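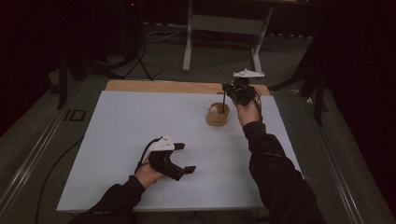

A white board laid over a wooden one, on a gray table.

Bench board

A bench board is a loose, flat board that you lay on top of a table or workbench so you can work on it and spare whatever is underneath. People also call it a table board, a sacrificial top or, in the part of the country where I grew up, just "the slab." I've been keeping this little encyclopedia of workshop things for a good while now and I can't believe it took me until March 10, 2020 to write this entry, given that I own more bench boards than chairs!

Name

The word gets used loosely. Cooks have cutting boards, bakers have pastry boards, sewing people have cutting mats, and a bench board is the general-purpose cousin of all of them. I file something under this entry if it lies flat, isn't fastened down for good, and isn't made for one job only. A drawing board on legs doesn't count. A drawing board that has lost its legs does (I have one of those, and it's terrific).

Materials

Solid wood is the old choice. It's kind to tools and easy to freshen up with a plane or some sandpaper, but a wide one will cup if you keep it against a warm wall. Plywood stays flatter. Hardboard is cheap and smooth, and you can flip it over when the first side is chewed up. Plastic boards wipe clean, which makes them popular with anybody who works with glue or clay, though they pick up knife marks and they slide around like crazy on a slick table. Glass is lovely for rolling out ink and miserable for nearly everything else.

Color matters more than I used to think. A pale surface makes a dropped screw or a snip of dark thread easy to find. On the other hand, it can be hard on the eyes under a strong lamp, and I know watchmakers who prefer a soft green.

Size

My everyday board is 600 millimeters on the long side, because that's what fits between my vise and the window. Pick one you can lift with your arms comfortably bent. Thickness depends on what you do: 3 millimeters is plenty for paper and leather, and for chopping with a mallet I go up to 17. Anything heavier than that and I start leaving it where it is, and then it's a bench top, and you want the entry on bench tops.

Stacking

Plenty of people use two boards at once, a stiff one at the bottom and a smoother one over it. The bottom board bridges gaps or bumps in the table and the top one takes the abuse. If the upper board wanders, a piece of rubber shelf liner between the layers fixes it. Damp newspaper works too, but please don't leave it there overnight like I did.

History

Loose boards are surely as old as tables, and early on they often were the table: a board set on trestles, put away after the meal. The trade use is harder to trace. The best collection I've been to is in Fetholm, where the craft museum has a whole wall of them from closed bookbinding and saddlery shops. Eftychia Mavromatis, who wrote the museum's guidebook, sorts them by the marks left behind: straight knife lines for binders, curved ones for saddlers, and round dents for people who set rivets. I spent an entire afternoon in August reading that wall and missed my bus.

In Porkcombe the boards were sold door to door by a sawmill called Karras, and older folks there still say "a karras" for any flat offcut you work on. Karras stamped the underside with a small K. They turn up at yard sales now and then, usually with paint on them. The Grumano hardware catalog listed its own version with a lip along the front, which hooked over the table edge and stopped the board from creeping away from you. It was a good idea, but the lip made it impossible to flip, and the later catalogs dropped it.

Care

Store wooden boards on edge with air on both sides. Oil them if you like the look, but keep oil off anything you'll put paper on. Scrape off dried glue before it builds up. When both faces are worn out, cut the board down: mine usually have a second life as 2 or 3 small gluing boards, and after that they go under plant pots.

See also: bench hook, bench top, cutting mat, shooting board, trestle table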